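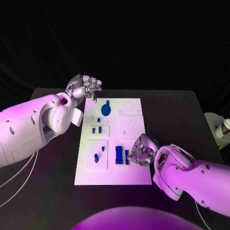 Chapter 5
Gathering Examples

When I started out, I thought the clever part of this job was the learning. You write the model, you feed it, you go and put the kettle on. Then I spent a whole August collecting examples with Radka Ionescu, and I came home each night dreaming of little blue pegs.

So this chapter is about the feeding. We'll stay with one task all the way through, the Prusham board, which you met briefly in Chapter 4. It's a flat white plate with blue parts that stand on it and holes and slots for them to go into. Two arms, two hands, one board. A person guides the arms through the job, we record everything, and each run from start to finish is what I'll call an episode. (Other books say "demonstration" or "trajectory". Same thing, for our purposes!)

Our first set had 1241 episodes in it and I was terribly proud. Boris Shehu went through the lot and threw out 204 — bad starts, dropped parts, one long stretch where I'd forgotten to press record on the left hand. I sulked for a bit and then I trained on what was left, and the arms did better than they had with the full set. We'll work out why in section 5.2.
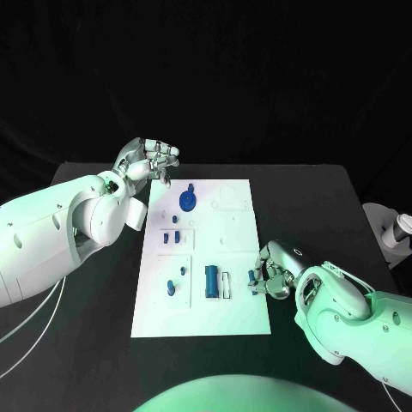
Photo: Ihor Dmytriv / Tuso

Look at the right hand, with its fingers closed round a peg just off the edge of the board. Suppose you had only that one moment to learn from. Is the peg on its way in or on its way out? You can't tell, and neither can the model, so we keep the moments on either side and store them in order. The left hand matters too, even when it's hovering and touching nothing. Staying out of the way is something the model has to pick up from us, and if the person guiding it fidgets, it'll learn to fidget.

I should warn you that people differ a lot. Kastriot Nikolaidis guides the arms as if he's icing a cake, and I tend to lunge. Mix us together carelessly and you get a model that lunges gently, which is a horrible thing to watch. Section 5.3 deals with that.

Before you read on, have a go at this on paper. Pick a small job you do with both hands, such as doing up a button, and write down what each hand is up to from one second to the next. Keep your notes — we'll need them in section 5.1.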